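Jasora Table Top Cover, Washable, Cut to Size

Made by Mets. Sold and sent by Clekeseck.

Jasora is a smooth cover for tables and work benches. It protects the top from scratches, glue, ink and warm cups, and it gives a quiet, even surface in one color. You order it in the length and width of your own table, and we cut it before we send it. The cover lies flat by its own weight, so you do not need clips or tape for normal use.

We have sold this cover since November. Most of our customers use it on kitchen tables, sewing tables and desks where children do their homework. Some schools put it on their craft tables - please read the part about paint below if this is your case.

Colors

The cover comes in four colors: Chalk, Moss, Slate and Old Rose. Old Rose is a muted pink, a little toward mauve, and it is the color most people ask us about. In strong daylight it looks lighter, and in the evening with yellow lamps it becomes warmer and more brown. If you have gray or blue walls, we think that Old Rose and Slate are the easiest to live with. Moss needs more light in the room.

Please do not choose only from your screen. Every screen shows pink in another way. We send a small sample of each color free of charge, and you can keep it on your table for some days before you decide.
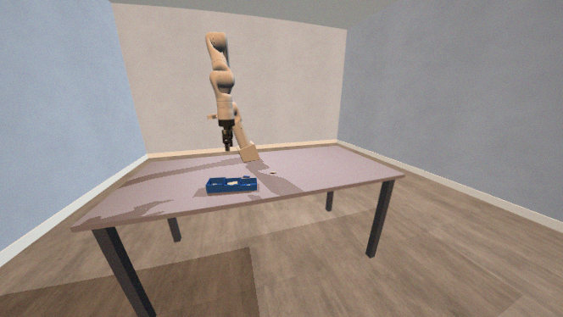

Sizes and cutting

The standard cover is 70 cm wide and we can cut it to any length. For wider tables there is the Jasora Wide, which is made to order and takes 12 working days. Please measure your table at both ends and in the middle, because older tables are often not fully straight. If the three measures are different, give us the smallest one.

Corners can be square or round. Write "round" in the order note if you want them round, and tell us the radius if you know it. If you do not know it, put a cup or a plate on the corner, find one that fits, and measure across it. Half of this number is the radius.

We cut to the exact size you write. A cover that was cut to size cannot be returned, except when the mistake is ours.

First days after delivery

The cover arrives in a roll. Open it in a warm room and lay it with the colored side up. The ends will stand up a little in the beginning. Put some books on them and leave it overnight. In winter it can need two nights. Do not use an iron or a hair dryer to make it flat, the surface will become shiny in these places and it does not go back.

There is a light smell when you open the roll. It goes away after a few days with an open window.

Cleaning

Wipe with a soft cloth, warm water and a small amount of dish soap. Dry it after, especially along the edges, so that no water stays under the cover. Lift it once a month and wipe the table underneath too.

Pencil comes off with a normal white eraser. Ballpoint ink should be cleaned on the same day. Water paint is no problem, even dry. Acrylic paint must be wiped while it is still wet, and for this reason we advise craft rooms to take Slate, where small marks are less visible.

Do not use bleach, nail polish remover or the rough side of a sponge.

Things you should know before you buy

Trays, boxes and bowls with a rubber bottom can leave a shadow on light colors when they stand for weeks in the same place. This concerns mostly Chalk and Old Rose. Move them sometimes, or put a piece of paper or cloth under them. Hot pans should never stand directly on the cover. A cup of tea is fine.

The cover is not a cutting mat. A knife will go into it.
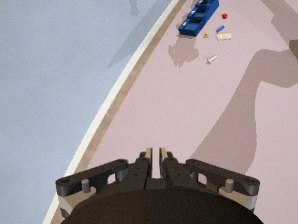 What customers write

"I took Old Rose for my sewing table after I had the sample for a week. The fabric slides well on it and pins are easy to see. One corner stood up for three days, then it was flat. I would like to have a darker pink also." - Malsha Kanagaratnam

"Good cover, but the roll was packed very tight and I had to ask my son to help me open it. We eat on it every day and it cleans easily. The cut was exact." - Siiri Kalniņš

Price and delivery

The standard cover costs 73 euros for a length up to 150 cm, with cutting and square corners included. Round corners are 10 euros more for all four. Samples are free, one set for each household.

Standard covers leave our store in around three working days. We send with Vurnanance, and you will receive a message on the morning of delivery. Somebody must be at home, as the roll does not fit in a mailbox. If the roll is bent or the paper is torn, please take a picture before you open it and write to us the same day.

Next cutting day for Jasora Wide: Wed 13 January. Orders for this day must be paid by noon on the day before.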